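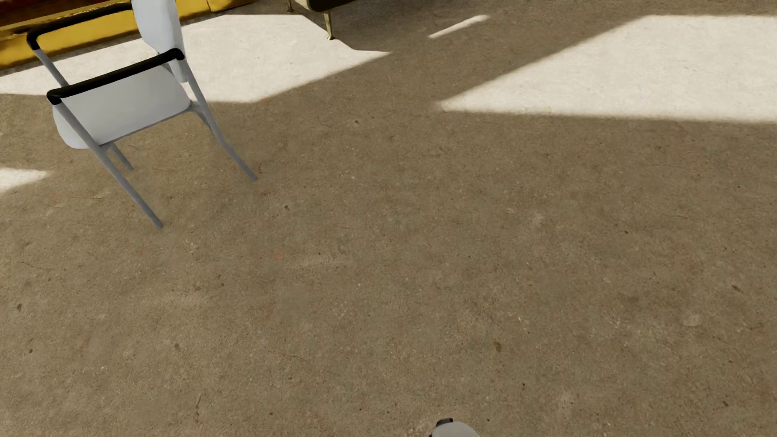
Open day at the Stockdale shed, September. Finally got the gallery page up, sorry for the wait to everyone who emailed. Big turnout for a place that's a fair hike from the bus, and the simulation corner had a queue most of the morning. Wendy Treloar ran that one. She had the simulated room up on the big screen, concrete floor, white chair with the black armrests, hard sunlight coming across in patches, and let people ask whatever they liked about it. Most asked about the light. Why go to the trouble of bright patches and shadow when you could have a plain grey floor? Wendy's answer, more or less: real rooms have windows, and a program that has only ever met even lighting can trip up badly when the sun comes out. White chair against a sunlit floor is a good one for this, the back nearly melts into it.

Few notes from the day to go with it, in no real order.

Simulation corner, first session. The gripper only just pokes in at the bottom of the view and a lot of people missed it. One kid didn't. Asked if the robot knew it was in a computer. Wendy said no and moved on quick.

Same corner, the furniture question. Someone wanted to know who picked the mustard yellow. No good answer to that, but it did get us onto colour and why the rooms get changed around between runs. Good chat, went over time.

The floor got its own fan club. Specks, little pits, a crack or two. Ryan Haslam (lays concrete for a living, came with his daughter) gave it a pass mark and said he'd have been asked back to fix the crack.

Talks, main bay. Emil Nägeli over from Mornitz for the day, talking about moving a program out of simulation and onto a real arm. Meant to be short. Wasn't. Slides are coming, he's promised them twice now. His main point for anyone who couldn't hear up the back: test in the ugly rooms first, the tidy ones will flatter you.

Wustex table. Tracey Ellwood with 2 grippers in bits on a tea towel, you could pick up any part and ask. Fingers, springs, pads. Everything went home in the right box, which is better than last year. She's after offcuts of rubber matting if anybody has some lying around the garage.

Have-a-go session. Groups of 4, each with a turn driving by hand controller. Harder than it looks, half of us kept turning the wrong way. Jordan Tindall timed it on his phone and then lost the times so there is no winner. Please stop asking him.

Lunch. Sausages ran out before 12, our fault, we'll order more. Onions lasted all day.

Last tour went through at 3. Smaller group, better questions, a couple of teachers from Plodstead wanting to bring a class through next term. Wendy has thier details and will be in touch about numbers.

Lost property: one blue lunchbox, one kids jumper, a set of keys with a bottle opener on it. All at the front desk at Stockdale. Ring first, the door's often locked in the mornings.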